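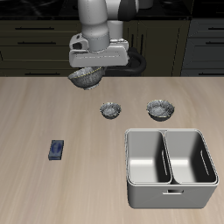 The Dishes Can Wait

Picking up a bowl is a job we hand to four-year-olds, usually with some shouting. It is also where a good deal of robot research has been stuck for years.

At Cluleck, a small outfit that teaches robot arms to tidy kitchens, the practice kitchen lives inside a computer. It has drawers, a pale wood counter and gray speckled bowls of the sort sold to people who have just discovered soup. A white arm comes down from overhead and gets on with it. Nothing can chip, which suits the budget.

"In there we can run the same chore 776 times before lunch," says Sinéad Brophy, who leads the work. "Then we try it on a real counter and find out what we forgot."

What they forgot, most recently, was soap. A soapy rim slides in ways the software had never been told about, and of the first 50 real attempts a fair number ended on the floor mat. Brophy bought a thicker mat.

Ilari Tikkanen, who tests kitchen gear for the catering supplier Godden, has watched several of these systems and remains calm. His complaint is speed. "I have 200 bowls after a lunch service," he says. "I don't have until April."

He does concede that the arms have improved. Two years ago they would grab at the air beside a dish and then carefully put the air away. Now they mostly get the dish.

Would Brophy let one loose in her own kitchen? She thinks about it for longer than her investors might like. The bowls, yes. The good glasses are staying in the cupboard, and she has the key.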